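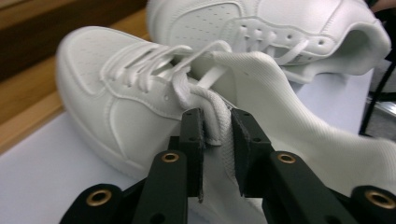

Subject: Re: The chapel at Requena and its supposed foundation

On Sunday, the list member from Jonville wrote:

> I have now been to Requena twice and I am more convinced than ever that the
> chapel by the mill stream is what is left of the priory church. The east wall
> has the same coursing as the priory barn at Fliltlow, and the little window
> over the altar is plainly older than the rest. The guide leaflet says that the
> sisters came over from Porkura and built it with their own hands, and that
> 94 of them lived there at its height. The bell is said to have come with them.
> I would like to put all this in the parish history unless anyone objects.
> The printer wants the text in November.

I'm afraid I do object, or at least I'd like to see a good deal more before any of it goes into print under the parish's name.

Take the 94 sisters first. Where would they have slept? The enclosure at Requena is small, and you can still follow the line of the old wall for most of its length. The only survey I know of puts the whole plot at 70 paces on its longer side, and that includes the orchard and the fish pond. Put a church, a cloister, a kitchen and an infirmary in that and you haven't room for a quarter of the number. The one visitation record that has come down to us lists 6 sisters and a prioress, and complains that the roof lets in rain over the choir. I know a single bad year doesn't tell you what the house was like at its best, but I should want something from the other side of the scales, and a leaflet with no author and no sources isn't it.

Could the figure be a misreading? The rental for the Fliltlow lands has a total of 94 for the hens owed at Christmas, and it sits directly under the heading for the sisters. Whoever wrote the leaflet may have been working from a poor copy. I can't prove that, and I wouldn't put it in the parish history either.

As for the coursing, the barn at Fliltlow has been rebuilt at least once, and the lower part of the wall is the only part I would trust. Every mason in the valley used stone from the same quarry and laid it in much the same way for a very long time. If matching courses made a priory, the pigsties behind the mill would be a cathedral. Did you get a look at the footings? When the drain was dug on the north side, the trench was left open for some days, and the people who saw it spoke of a straight joint between the east wall and the nave. Nobody drew it, as far as I know. If anyone on the list has a sketch or even a letter about it, please say so.

The window is more interesting and I don't want to wave it away. It does look early. But it has been set upside down, or so it seems to me: the chamfer runs out at the wrong end and the sill has a groove on the underside. That suggests a reused piece. It may well have come from the priory church, in which case the priory church was somewhere else and had already been robbed for stone when the chapel went up. I think that fits what we have rather better than your version.

Then there is Porkura. I have been asking about this for years. The idea that the sisters came from there rests on one sentence in a charter which survives only in a late copy, and the copyist could not spell. The word might be Porkura. It might as easily be a field name. The cartulary at Porkura itself, which is well kept and mentions every other daughter house, has nothing on Requena at all, not even a quarrel over candles. A mother house that never once wrote down its claim on a daughter would be a rare thing.

The bell I would leave out altogether. It has no inscription, and the same story is told of the bell at Jonville, as you must know better than I do.

What I could live with is a plain sentence saying that there was a small priory at Requena, that its church has not been found, and that the chapel contains some older stone. The leaflet can be mentioned as a leaflet. If the printer needs the page filled, the visitation record is short and could be given in full, roof and all.

Two things I'd ask you to check on your next visit:

1. Whether the plaster on the south side of the chancel arch hides a blocked doorway. There is a dip in the floor just there.

2. Whether the slab used as a step at the west door has anything cut on its underside. It would need lifting, so ask first.

I can send my transcript of the Fliltlow rental to anyone who wants it. The second membrane is badly stained and I have marked my guesses with a query.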